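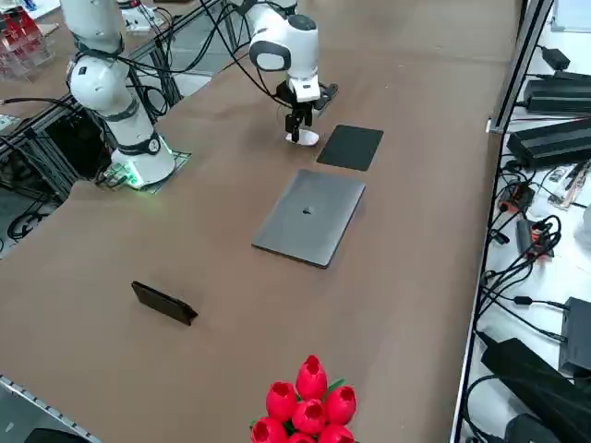
Figure 1. The two arms at the shared table, with the laptop, phone and mouse pad used in the desk-tidying task.

Evaluation of the Urnow Two-Arm Kit
Final report, Applied Automation, Hennessy College

1. Purpose

Our group was asked to review the Urnow kit for the department, which is thinking of replacing its older Furkau trainer. The kit is sold with two arms, two parallel grippers and a licence for the Jindmont control software. We had it for 7 weeks and were asked to judge setup, everyday use and the quality of the manual.

2. Method

We chose desk objects because they differ in shape and most people know how to handle them. The phone was the hardest item. A thin object standing on its long edge has to be approached with the fingers open on either side — if one finger touches early, the phone can tip.

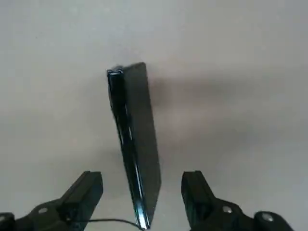

3. Results

We logged 300 attempts across all tasks. Of these, 49 ended in a stop that needed one of us to reset the arm. Most stops came from the phone task. The mouse gave little trouble once we lowered the closing speed.

Setup took 3 lab sessions. The base plates were easy to level, but the manual says very little about cable routing and we redid ours twice. The colour of the base light is explained only in an appendix. Jindmont saves positions by name, a feature the Furkau software lacks, and this made it quicker to go back to a known starting pose between tasks.
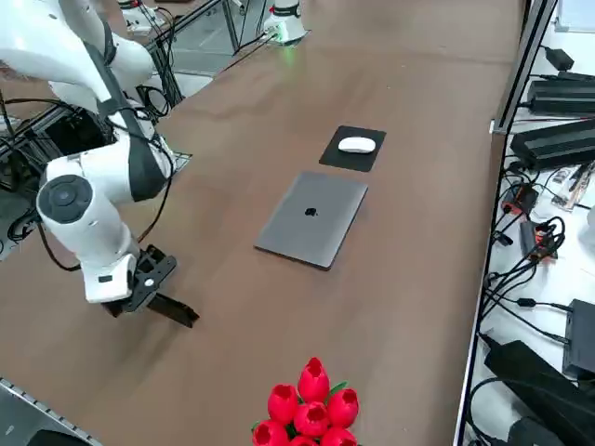 Calibration held well from one session to the next. We checked it each September morning before starting and only had to correct the far arm once, after the table had been moved.

4. Recommendation

We recommend the kit for second-year labs, provided the department writes its own setup sheet. Spare finger pads should be ordered with it — delivery was slow when we asked for a set.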